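Shao Street Fruit Table Is Back, And I Went Early For Once

Posted in Neighborhood News

The fruit table is back! If you live anywhere near Shao Street you probably heard already, because word gets around fast when there's free fruit involved, but for everybody else: the Saturday fruit table at the Lekudby building opened up again this weekend after the long winter break, and it's going to run every Saturday through the end of April.

I got there at 9:40 in the morning, which for me is practically the middle of the night. Doors weren't supposed to open until ten, but Rongrong Fang saw me hanging around by the bike rack and waved me in to help carry crates. So I can report from the inside this time.

For anyone new to it, the idea is simple. People drop off fruit they have too much of, the Groltano market on the corner sends over whatever it has left from Friday, and it all goes out on plates and in bowls for anybody who wants it. You can sit down and eat a pear and chat, or you can fill a bag and go. You don't sign anything and you don't have to live on the block. Last year I mostly did the bag thing, and I'm a little sorry about that now, because the sitting around part is the fun of it.

Rongrong told me they took in 645 pounds of fruit over last year's run, and she's hoping to beat that, even with a shorter season. The Groltano crates were already stacked in the hallway when I came in (heavy! I had to put one down on the stairs and pretend I was reading the notice board). There were oranges in nearly every one of them. Citrus was good this year, apparently, and if you have a tree in your yard you don't need me to tell you that.

The front room looks nicer than I remember. They moved the tables farther apart so you can get a stroller through, and the metal shelves that used to block the heater have gone down to the basement. And there are real tablecloths now! Last year it was brown paper from a roll, and by noon it was always soaked through with juice and somebody's kid had drawn on it. The new ones came from a sewing group that meets upstairs on weeknights. Xinyi Dai, who did a lot of the piecing, told me the fabric was leftover upholstery samples from Tondetura, the furniture place that closed out its showroom in the fall. She had five big bags of the stuff sitting in her garage and her husband wanted to park the car.

My favorite is the patchwork one with the stripes, all orange and rust red and a soft gray-green, with the blocks turned every which way. Put a purple plate of oranges and pears on it and I could look at it all morning. I asked Xinyi if she'd make me one and she laughed at me, so I guess that's a no, or at least a not yet. 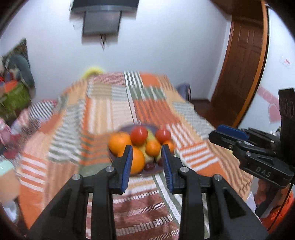 What to bring, and when

Drop-off is from 8:30 on, at the side door. The front door stays locked until ten, so please don't lean on the buzzer, the people upstairs have had enough of it. Whole fruit only. They can't take anything cut up, and they can't take jam or juice, even if it's wonderful and your grandmother made it. A few soft spots are fine. Rongrong sorts out the bruised ones and they go into a pot for compote, which gets handed out in the last half hour. I missed it this week because I had to go pick up my son, and I heard all about it afterward from three different people, thank you very much.

They have plenty of oranges. What they'd really like is more grapes and berries, and bananas that aren't totally brown yet. Grapes go first every single time. I watched a bowl of them disappear in the time it took me to peel one orange, and I'm a pretty quick peeler.

They could use plates, too. Big ones, any color, the less they match the better. If you have some at the back of a cupboard, leave them in the box marked PLATES inside the side door and write your name on a piece of tape on the bottom if you want them back at the end of the season. Bags are also welcome, paper or cloth.

Rongrong clicked people in at the door and got 106 by closing, a good number for a first week with a cold wind blowing. A lot of those were families coming over from the swim lessons across the street, so if you like it quieter, come right at ten or wait until after the second lesson lets out. I liked it noisy. I sat next to a man who has lived on Shao Street his whole life and he showed me how to take the peel off an orange in one long strip, and I got it on my fourth try. I ate all four.

The table runs from ten to one. Parking behind the building is still torn up from the pipe work, so walk if you can, or try the lot at Groltano, where they've said fruit table people can have the back row until one. The ramp is around the left side and it's open again, with a new handrail.

One change for next Saturday: Xinyi is bringing a bag of the leftover Tondetura scraps and a couple of sewing machines, and she'll show anyone who's interested how to piece a placemat. You don't need to know how to sew. It starts at eleven in the small room off the hallway, and there are only nine spots, so put your name on the sheet by the coat hooks or call the building during the week. I've already put mine down. I'm getting that tablecloth one way or another, even if I have to make it one placemat at a time.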